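Treltar Compact Thermal Paste Kit: Review

By Guoqing Su
December

The Treltar kit contains a 10 gram tube of paste, a plastic spreader, a packet of cleaning wipes and a folded instruction sheet. I bought it to replace a Mimberg paste that had separated in the tube after a summer in a warm storeroom. The kit has been in use on office desktops and one older workstation for the last two months.

The paste is gray, non-conductive according to the sheet, and thicker than the Mimberg. At room temperature it takes firm pressure to start the flow, and the first bead tends to come out larger than intended. Wiping the nozzle on scrap paper before each application solves this. The cap threads are shallow and will cross if the cap is put on at an angle.

The spreader is the weak part of the kit. It is too flexible for a paste of this thickness and leaves ridges. I stopped using it after the second machine and went back to an old plastic card, cut to width. A pea-sized dot in the center, left to spread under the pressure of the cooler, gave the same result as a careful thin coat. 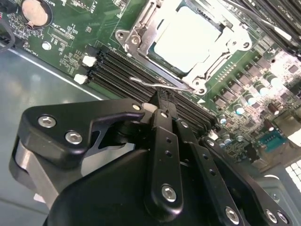

How often does the paste need to be replaced?

Every few years on an ordinary desktop, and any time the cooler comes off. Old paste should never be reused, even if it still looks soft.

The wipes are better than expected. Each is soaked in solvent and sealed separately, and one is enough for a processor and the base of a cooler if the old paste has not hardened. Dried paste on the workstation took two, plus several minutes of waiting. They leave no lint, which cannot be said of the paper towels that most people use.

On temperature, I can only report my own readings. The workstation was loaded for one hour before and after the change, with the same fan settings and the side panel closed. The peak was 2 degrees lower with the Treltar paste than with fresh Pukar paste, which costs less and spreads more easily. That is within the range that a poorly seated cooler can produce – I would not choose between them on that figure.

The instruction sheet covers application well and storage badly. It does not say whether the tube should be kept upright, and no expiration date is printed on it. I keep mine cap down in a drawer. Darwish prints the date on the crimp of its tubes, and the others should do the same.

Recommended for anyone who needs the wipes as well as the paste. Buyers who already have solvent and lint-free cloth can get the Pukar tube alone.

368 shares | 2 comments

Contact | Back to top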